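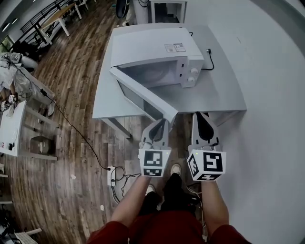 How Does a Microwave Heat Your Food?
Brestell Kids Science Corner
Sep 30, 2022

Cold soup in. Push the button. Hum, hum, beep. Hot soup out! No flame, no glowing red coil. So where does the heat come from?

Waves. Invisible ones. They're cousins of the light you see and the radio waves that bring music to a car. Same family, different sizes. And fast! Light and microwaves both zip along at 300 thousand kilometers every second.

Inside the oven is a part called a magnetron. Good word. Say it out loud. It turns electricity into microwaves and sends them into the metal box where the food sits. They bounce off the walls and into your soup.

Now the water part. Soup is mostly water, and water is made of teeny bits called molecules. Each one has three atoms stuck together, two hydrogen and one oxygen. One end is a little bit positive, the other a little bit negative. When the waves come through, the molecules try to turn and line up with them. But the waves keep flipping! So the molecules twist back and forth, bump thier neighbors, and all that jiggling is heat.
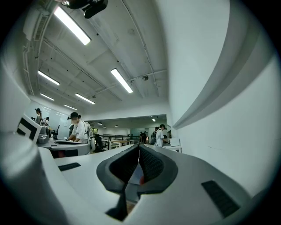

Dry things don't jiggle so much. A plain paper plate hardly warms up by itself, but it can still get hot from the food on top. Same with a mug. Ask a grown up before you grab it.

Why is the middle still cold sometimes? Microwaves only get a little way into thick food. After that the heat has to creep inward on it's own. Also the waves make hot spots and cold spots in the box. So stop, stir, wait a minute, then eat.

How much power? Our class oven at Vevurberg pulls 1320 watts from the wall. Not all of it gets to the food. Some runs the fan and the light, some is lost as heat.

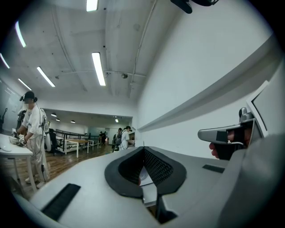 Handheld gray gripper with a black handle.

Words to know
Magnetron: the part that makes the microwaves.
Molecule: a tiny group of atoms joined together.
Watt: how we measure power.

Next time: why popcorn pops.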